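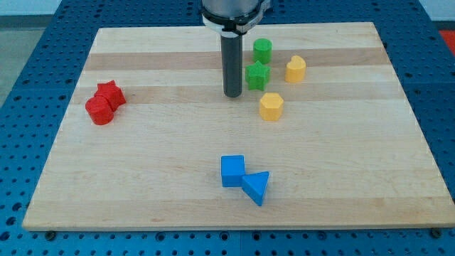

From: Jamila Patwary
To: Stirkden Play and Learning list
Date: September 5, 2026
Subject: Re: Foam shapes: sort by color or by shape first?

Hello everyone, and thank you for such a lovely question to come back to after the summer. I have been meaning to write since I saw it, and then the kettle boiled, and then my sister called, so please forgive me if somebody has said all this already.

On the list, the Dawber group wrote:

> We have been given a big bag of foam shapes, the soft kind,
> in red, blue, green and yellow. Our under-fives tip the whole
> lot on the rug and then wander off. Do you start them on
> color or on shape? And do you put out the full bag or just
> a few? We counted 254 pieces, which seems like a lot to
> pick up at the end of the morning!

Oh, it is a lot to pick up! We inherited the Butudo crates when the Tisitgate playroom closed, and our inventory says 1,048 pieces, so you have all my sympathy. Most of ours live in the cupboard now and only come out in December for the big family afternoon.

For an ordinary morning I would put out very few. Eight is a good number, two of each color, on a board or a tray with a bit of space around them. I like a wooden board best, and a striped one is fine, the stripes don't seem to distract anyone. The edge of the board tells a small child where the game is, and far fewer pieces end up under the radiator.

I always start with color. Have a look at the photo at the top: the two reds are together, a cylinder and a star, and the two blues are touching, a cube and a triangle. A three-year-old can do that much and be very proud of it. Then look at the other four, because this is the part I enjoy. The greens are a cylinder and a star, just like the reds, and the yellows are a heart and a hexagon. So once the colors are settled you can ask, quite casually, whether anybody can find another star, and off they go across the board with it. You get your shape game out of the very same pieces without fetching a thing.

Do expect an argument at that point. Some children will not have a red star leave the reds for any money, and I wouldn't push it. We had one little boy last year who kept his colors together for weeks and then one morning lined up all the stars by himself while I was pouring juice.

A few odds and ends while I'm here. Let them lay the pieces down any way they like. A star on its side is still a star, and it's a nice surprise for them when it looks different from there. The heart and the hexagon have no partners in a set like that one, so keep them for the children who have finished everything else – "what could live next to the heart?" can fill ten minutes. And bring out new shapes slowly. We add one pair at a time, and 7 children around one board is our limit before elbows get involved.

For the picking up, I'd put most of your bag away tonight and keep a shoebox by the rug. If the Dawber group would like a second board, we have a spare you are very welcome to, only somebody would have to collect it as I'm without the car until my brother brings it back.

Warmest wishes to you all,
Jamila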